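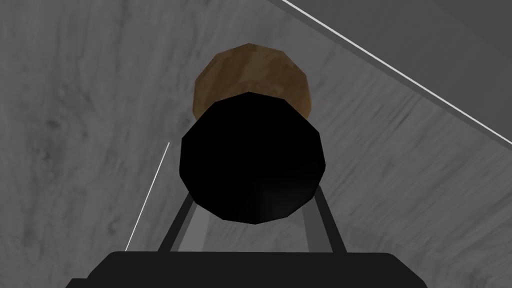 Test one chore in simulation before you believe anyone about home robots

Can a machine put your kitchen back in order yet? I get asked this a lot, and my favorite answer is to hand over a laptop and let people find out for themselves. You can learn a huge amount in one evening with a simulated arm, one object and a tabletop, and it's fun!

You'll need a simulator that handles contact (I use Wollov, but any will do), a two-finger gripper model, and a simple shape to pick up. Start with a cylinder. Half the things in a kitchen are close to one: jars, rolling pins, pepper mills, cans.

Step 1. Write the chore as a sentence

"Tidy the counter" is far too big. "Pick up the cylinder lying on the table and set it down inside the marked square" is a chore you can score. Keep the sentence at the top of your notes and don't soften it later when the results look bad.

Step 2. Lay the cylinder on its side

Standing up, it's easy. On its side it can roll, and a gripper that touches with one finger first will push it away. Give the two ends different colors so you can tell which way it's pointing when you look back at your runs.

Step 3. Look from the gripper

Add a camera at the wrist, looking out past the fingers. From there a cylinder seen end-on is mostly a dark disc with a bit of the body peeking out behind it, and you get very little sense of how long it is. This is where I started to respect the problem. Add a second camera off to the side and compare.

Step 4. Close slowly, then lift

Line the fingers up on either side, close, wait a moment, lift straight up. If the object shoots out, check friction and the collision shape before you blame your controller. A cylinder built from flat facets will rest and roll differently from a smooth one — I lost a whole afternoon in June to that.

Step 5. Run it until it's boring

I did 133 tries from random starting angles and got 132 clean lifts. I was thrilled! Then Chaltu Demissie, who was working next to me, suggested changing the friction a little and moving the table 2 cm lower. The very next batch was a mess. Change one thing at a time and write down what it did.

So, can they do chores?

Picking up a known object from a known table, yes, very nicely. A whole counter with wet glasses and a crumpled dish towel is a lot harder, and a good score in simulation doesn't carry straight over to a real kitchen. Try three different objects next, and save the towel for when you're feeling brave.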